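Ivton ハンドグリッパーキット 設定ガイド
第3章 はじめての収録
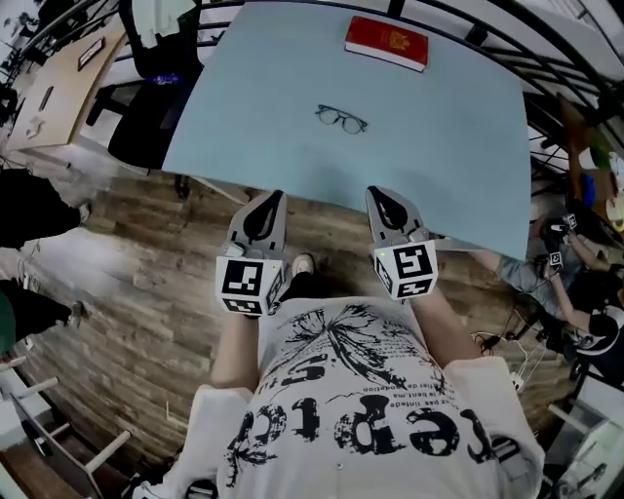
図3-1 両手にグリッパーを構えた開始姿勢。卓上には本と眼鏡

いよいよ収録です! Ivtonの楽しさは、自分の手の動きがそのままロボットの教材になるところにあります。最初は本や眼鏡のような身近な品で十分ですので、気軽に試してみてください。

3.1 準備

1. 無地で明るい色の机を用意し、使わない物を片づけます。
2. 対象物を机の中央から奥にかけて置きます。眼鏡はたたみ、レンズを上に向けておくとつかみやすくなります。
3. 左右のグリッパーの電源を入れ、緑のランプが点灯するまで待ちます。
4. 白いキューブマーカーの模様に汚れや傷がないか確かめます。

注記:マーカーの清掃には乾いた柔らかい布を使ってください。アルコールは模様を傷めます。

3.2 開始姿勢

5. 机の手前に立ち、グリッパーを肩幅ほどに開いて構えます。
6. 指先を机の手前の縁にかざし、対象物のほうへ向けます。
7. 視線を卓上に落とし、両方のマーカーがカメラに写っていることを Honesis アプリのプレビューで確認します。

3.3 収録

8. アプリの「開始」を押し、短い電子音が鳴ったら動作を始めます。
9. 片手で眼鏡をつかみ、本の上にそっと置きます。ふだんより少しゆっくり動かすと、驚くほどきれいな軌跡が残ります。
10. 開始姿勢に戻り、「終了」を押します。

1回の収録は最長112秒です。まず13回ほど続けると手になじみ、そこからぐっと面白くなります。保存先の Zabala フォルダーには200回分まで入ります。

注意
・指先の黒いパッドに素手の指を挟まないでください。
・ケーブルは足に掛からない場所へまとめてください。
・同じ机を複数人で使うときは、互いの腕が当たらない間隔を取ってください。

軌跡が途切れる場合は、マーカーが腕や袖に隠れていないかを確認し、アプリの「再検出」を押します。それでも直らないときは、エラー33の項(第6章)へ進んでください。

Ferkonton サポート窓口 受付は午前9時から午後5時まで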